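3.2 Competing marches and the police line

The second case is the pair of marches held in Bultham in March. Two groups had filed for the same route through Clunetti Square. The town granted one permit and let the other group gather on the sidewalk outside the Prarnell building. Local radio put the combined turnout at 1,000, and police made 13 arrests. All but two were for crossing the barrier between the groups.

We coded each arrest by place, time and stated reason, using the court list and the police log. Where the two sources differed, we kept the court list. The log gives a single time for several arrests that the list treats as separate events, so the order of events in the first hour is less certain than the order later on.
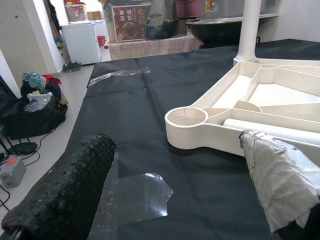

Bríd Quinlan told us that the barrier was moved twice before the first arrest, and that people on the sidewalk side were not told where the new line was. She said she heard one announcement, in the direction of the square, and could not make out the words. The log mentions one move only. We have no third source that settles the point, and in the coding we treat the number of moves as unknown.

Most arrests fell in the half hour after the permitted march reached the square. This matches the pattern in the first case, where contact between the groups rose when one of them stopped walking. It does not match the account in Ó Flaithearta, which places the peak at the point where marchers leave. The difference may come from the layout of the square, which has a single wide exit, or from the fact that the sidewalk group stayed put after the speeches ended.

Figure 2. Interior views.
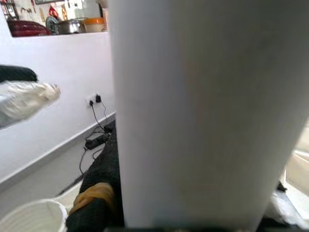

3.3 Coding of charges

Charges were grouped under two headings, obstruction and assault. A person charged with both was entered under assault. Charges dropped before the first hearing were kept in the data and marked as dropped.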